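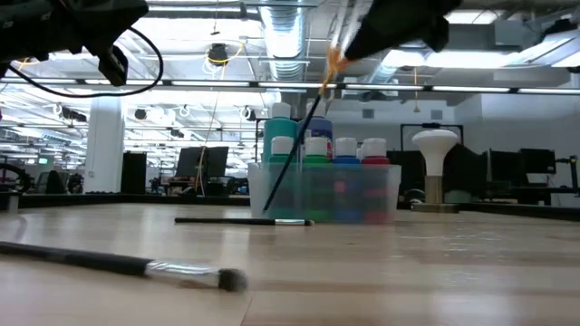
Paints, brushes and the gripper at the packing table.

Ok so a few of you asked what it's like now that the robots are in at Winis. Thread, because I have opinions and a long lunch.

We pack craft kits. Paints, brushes, a little booklet, lid on. I've done it long enough to do it in my sleep and some mornings I pretty much have.

Since September the arm handles brushes and paint bottles and I handle whatever it can't. Mostly that means booklets, dented lids, and weird custom orders from Tresell (love you guys, please stop changing the colors).

What I didn't expect -- my wrists feel great! I used to wear a brace by the end of a shift and now it lives in my locker.

What I don't love: it's quieter. Four of us used to share a table and talk garbage all day. Now Farzad's on returns and Judit's upstairs learning to program the thing.

She's really good at it, by the way. She got a raise out of it too. I signed up for the next round, 44 names on the list for that class, so wish me luck.

Otis still says he'd take the old table back tomorrow. I go back and forth -- ask me again after the holiday orders.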